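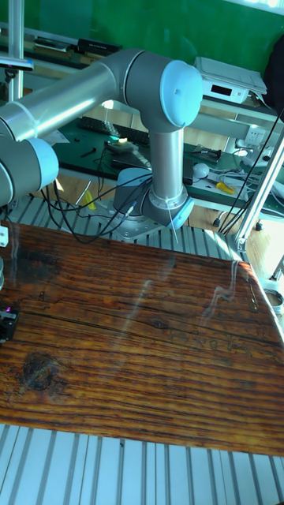 4. Care of the wood top (Stanar boards, all finishes)

Do this before first use, then every May or so.

1. Clear the top. Everything off, incl. cups, pens, chargers.
2. Dust first. Dry soft cloth, along the grain. Never across.
3. Wipe with a damp cloth, wrung out hard. Plain water. One drop of dish soap if it's greasy.
4. Dry right away with a second cloth. Don't leave it to air dry.
5. Check the edges for grit. Grit scratches gloss faster than anyting.

Note: Knots, dark streaks and blotches are part of the wood. Not a fault, not covered under returns. Don't try to sand or bleach them out.

Note: Clear cover sheet (part 324) is cleaned the same way. Lift it straight up, two people for the 600 size. Let both sides dry fully before it goes back down or you'll trap fog under it.

CAUTION: No glass cleaner with ammonia. No scouring pads. No furniture wax under the sheet, it smears and wont come off.

CAUTION: Hot pans need a trivet, sheet or no sheet.

Deep scratch? Stop, leave it alone, ask for touch-up kit 202. Questions to Jhun Sison at the Civo parts desk.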